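Sorting chopsticks with paired hand-held grippers: report on the slipping fault

Project group 4, Cidavska technical program

1. What we set out to do

Our task was to collect demonstrations of one person moving thin sticks with two hand-held grippers, one in each hand. The plan was to record 78 runs and hand them to the Nartey group, who train the arm. We finished fewer than that. In 15 of the runs the stick turned or dropped while the jaws were closed, and we stopped recording in April to find out why.

2. The fault

The operator squeezed the handle and the jaws closed, but the log showed the gripper still open by a few millimeters. The stick would hold for a moment and then rotate. At first we blamed the pads and cleaned them with alcohol. This made no difference.

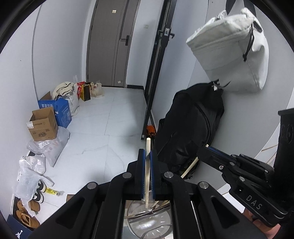 Page last changed: April, 16:33

The held stick is nearly upright between two blue ribbed pads, with its lower end over the round plastic container. A chopstick touches very little of each pad, so a small loss of force matters more than it does with a box or a cup. We had tested the grippers only on boxes and cups before we started.

3. Cause

We took the left gripper apart on the bench at Tillholm. One pivot pin had worked loose in its hole. The linkage could flex sideways under load, and the encoder sits on the handle side of that joint, so its reading no longer matched the jaws. The right gripper had the same wear, though less of it.

4. What we changed

Both pins were replaced and set with thread lock. We added a check to the start of each session: close on a chopstick, pull it by hand, compare the opening in the log with a feeler gauge. The 15 bad runs were marked and kept in a separate folder called Sarnunard.

5. Still open

We did not measure how fast the new pins wear. The gap reading also drifts slightly during long sessions, and we have not found the reason. The next group should look at this before recording more.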